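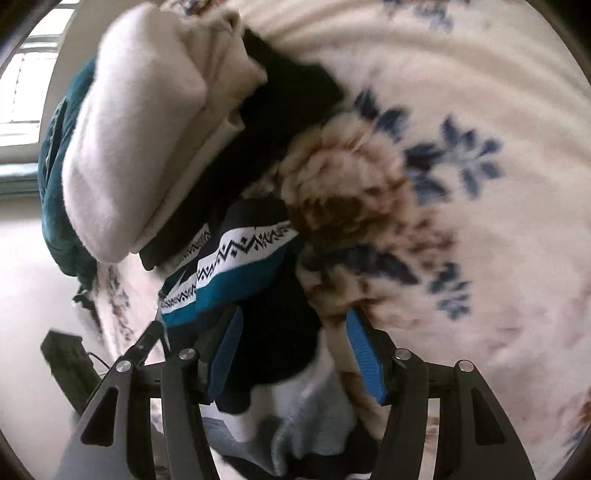

Questions people ask before they join the Jerna home recording project

We get a lot of the same questions from folks in Tetville who are thinking of signing up, so Bouchra Mansour and I sat down with a pot of tea and wrote out our answers. If yours isn't covered, please do write. We like hearing from people and we answer everybody, though sometimes it takes us an evening or two.

What will I be doing?

Chores, mostly! You hold a gripper in your hand, squeeze it open and closed, and use it to do things you would normally do with your fingers. There is a camera on it, and every time you pick up a sweater or pull a sleeve loose from a pile, that gets saved as one example. A learning system called Ragab then studies lots of these examples and tries to work out how picking up a sweater goes.

Why laundry?

Cloth is hard. A mug is the same shape every time you meet it, but a sweater is a new shape every time you put it down, and when it's lying on top of four other things it can be tricky to tell where one ends and the next begins. We started with laundry in February and we are still on it, quite happily.

Should I tidy up first?

Please don't. If your clothes usually land on the bed in a heap, put them on the bed in a heap. Thick things, thin things, fuzzy things, patterned things on a patterned bedspread – all of it is welcome. We do ask that you put away mail, family photos and anything else you wouldn't want a stranger to see.

How long is a session?

Each recording runs 5 minutes, and we ask for 2 recordings per visit to the pile. Then take a break. Your hand will get tired sooner than you expect, especially at the base of the thumb, and tired hands get sloppy.

What if I drop something?

Keep going and pick it up again. A dropped sock followed by a second try is very useful to us, and we keep those recordings along with the smooth ones. The only thing we throw out is a recording where the camera was covered the whole way through (a loose cuff will do it, so roll up your sleeves).

Does the light matter?

A little. Daylight from a window is lovely, and mid-morning suits most bedrooms. Lamps are fine too. Try not to switch them on or off halfway.

How many people are doing this, and how far along are you?

At the moment 41 households have a gripper, and together they have sent in 626 recordings. Ilham Naciri watches every one of them from start to finish before it goes into the Brillby collection, and she'll drop you a note if she sees something that could go easier for you.

Can my kids help?

They can mess up the pile between recordings, which they tend to be very good at. The gripper itself is for adults only, as the fingers can pinch.

How do I give the gripper back?

Put it in the padded bag it came in, charging cable included, and bring it to our front desk any time before 6 p.m.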